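**Oiling a secondhand table: how many coats?**

**bryeoman**
Picked up a long wooden table from a bloke in Bronddale, sanded it to 80 grit and now I'm dithering. Oil or varnish? It's for the home office so it'll get mugs, elbows, the lot.

**pankaj_l**
Oil, every time! But please don't stop at 80, it'll drink the stuff and feel like a doormat. Go finer, then 3 thin coats, and leave each one overnight (longer if your shed's as damp as mine).

**Borislav N**
Disagree. Oil is lovely until someone puts a hot mug on it. I varnished mine in August and haven't touched it since.

**pankaj_l**
Varnish looks like a pub bar though, sorry. And you can't patch it, you're stripping the whole top.

**angharadw**
I'm with Pankaj. Ours was oiled and I love how warm and reddish the grain looks. Chairs are black mesh, which I thought would clash but I quite like it. 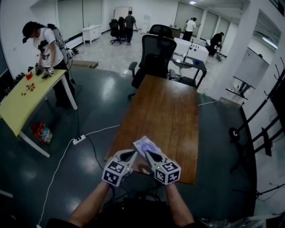 *our table from the near end, chairs at the far end of it*

**Borislav N**
Nice colour, I'll give you that. Still varnish.

**bryeoman**
Right, finer paper first then. Does the underside need oiling as well?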